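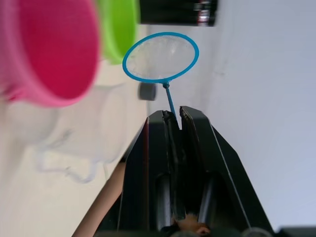 A blue hand net held by its handle in the two-finger gripper, Gasau hatchery, Plellamville.

Field visits > Workplaces > Gasau hatchery

7 minute read

The Gasau hatchery is on the flat side of Plellamville, behind the old grain weighbridge, and it raises ornamental fish for pet shops. I went in September with a group from our regional training network. We'd asked to see a small workplace that had brought in robots without rebuilding itself first, and Gasau had been running two arms on its sorting benches since the autumn.

Modupe Mohammed, the operations manager, met us at the loading door at 7.40 am. We signed in, swapped our shoes for rubber boots and walked through a footbath. The tank hall is kept warm and the noise of the air pumps is constant, so she did most of her talking in the corridor.

There are 164 tanks in the hall and 12 people on the payroll, including the two drivers. Until this year every fish that left the building was netted by hand at least three times: once to grade it, once to move it to a holding tank and once to bag it. Modupe said the site's injury book was mostly wrists and shoulders. Two experienced people had gone in one year, both with sore arms, and she had trouble replacing them.

The arms came from a supplier called Plademon. They hold the same hand nets the staff use, the cheap kind with a fine white mesh and a plastic hoop. Modupe had been quoted for a purpose-made scoop and turned it down. If a net tears, someone takes another off the hook and the arm carries on with that one.

We spent most of the morning at the training bench, a pale tabletop against a plain wall, with coloured plastic buckets and clear containers standing in for tanks. New movements are worked out there before they go near live fish. An operator guides the arm through the job by hand, over and over, and the system learns from a camera near the gripper. The handle is thin and the fingertips have to close on it squarely. If they don't, the hoop swings when it meets the water. Getting the grip right took 106 practice runs, according to the sheet taped to the cupboard.

Hajnalka Kovács runs the bench. She has been a fish hand at Gasau for most of her working life and had never used a robot before this one. She now spends her mornings teaching and checking the arms and her afternoons on the tanks. She got a pay step for it, though she had to ask twice.

I asked her what had changed for the others. She said grading days are easier on the body but there's less company in them. Four people used to stand at one bench and talk. Now two people each mind an arm, with a tank row between them, and the pumps are too loud to talk over. The crew asked for a shared morning tea at ten o'clock to make up for it and they got it. She also said people had worried about their hours. No one has been let go, and the casual shifts over the Christmas rush will be offered as before, but Modupe wouldn't promise anything past next winter when one of our group pressed her on it. I thought that was a fair answer, if not a comfortable one.

The arms don't do everything. They are slow with anything that hides under a plant, and they don't pick out sick fish. One of the older hands, who everyone calls Baxter after the street he grew up on, still walks each row before the arms start and pulls out the fish he doesn't like the look of. He showed us a split fin that I couldn't see until he turned the jar to the light. Management tried skipping that walk for a fortnight in autumn and brought it back after complaints from two shops.

After lunch we saw the bagging room, where no automation is planned. Bags are filled, topped with oxygen and tied off by hand. The order on the board was for 169 bags, due at the freight depot by 3 pm, so we kept to the wall and stayed out of the way.

Some practical notes for anyone booking. Groups are limited to eight. Wear clothes you don't mind getting wet to the elbow, and leave hand cream and sunscreen off until afterwards. Parking is on the gravel past the weighbridge – the spaces by the door are for the delivery vans. There's no lunch on site, but the bakery on the main street is open until two.

Our next visit is to a commercial laundry, and Hajnalka has asked to come along on that one.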